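4. El verde menta en el aula: materiales y percepción del color

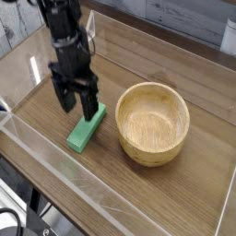 Figura 3. Bloque alargado de color verde claro sobre una mesa.

4.1. Por qué nos detuvimos en los verdes claros

Quien haya pasado alguna mañana larga en un aula de educación infantil sabe que los nombres de los colores se aprenden a trompicones, con mucho cariño y no poca discusión. El rojo y el amarillo se asientan pronto; los tonos pálidos, en cambio, siguen siendo durante años un terreno movedizo en el que cada familia aporta su propia palabra. En las entrevistas que realizamos en Sukholm, un mismo tono cercano al de la figura 3 recibió los nombres de «verde», «verdecito», «menta», «agua» e incluso «azul de abuela», expresión que nos pareció tan bonita que la conservamos tal cual en la transcripción.

Participaron en esta parte del estudio 139 niños y niñas, repartidos en 20 grupos, y se recogieron en total 773 respuestas válidas. Las sesiones se hicieron siempre a media mañana, con luz natural, siguiendo la recomendación de Lenihan en su trabajo anterior sobre las aulas de Sauerland, donde la iluminación artificial había empujado muchas respuestas hacia el amarillo.

4.2. Nombrar y comparar

Nos interesaba, sobre todo, lo que ocurre cuando el niño deja de buscar la palabra exacta y empieza a comparar. Min-kyu Bang, que condujo la mayoría de las conversaciones con una paciencia que aquí queremos agradecerle, observó que las comparaciones con alimentos (helado, pera, guisante) aparecían antes que las comparaciones con prendas o juguetes, y que los mayores tendían a corregir a los pequeños con bastante solemnidad.

Los términos simples siguen dominando en los tres grupos de edad, aunque los compuestos, como «verde clarito», ganan terreno de manera sostenida entre los mayores. La forma del objeto influyó poco en la elección del nombre, mientras que el color del fondo sí produjo vacilaciones que comentaremos con más calma en el apartado 5, junto con los datos recogidos en mayo en la escuela de Kosby.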